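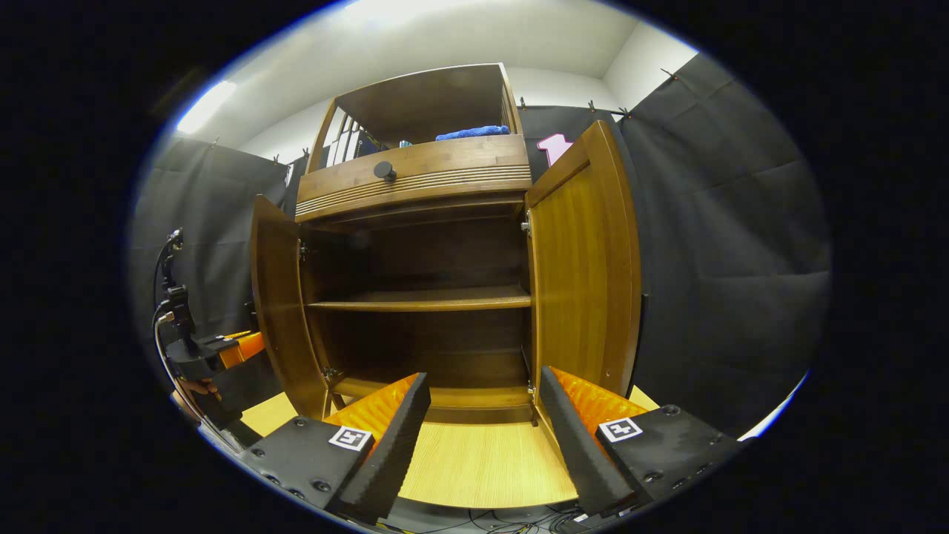 Romana Štěpánek

July 16, 2020

My grandmother wrote letters the way other people make coffee, first thing and without thinking much about it, and I've been missing them terribly this summer. She passed in 2008, and I still have 127 of them (my cousin Miloslav has the rest, and he won't trade!). Most are about the weather in Didotville and who had brought her plums.

So in January I started writing my own, one page every morning before I look at my phone. My handwriting is awful and I ramble, as you well know if you've been reading here a while, but oh, I do love it. Two friends have written back already, and one sent me a pressed violet. If you'd like a letter too, leave me a note and I'll get your address.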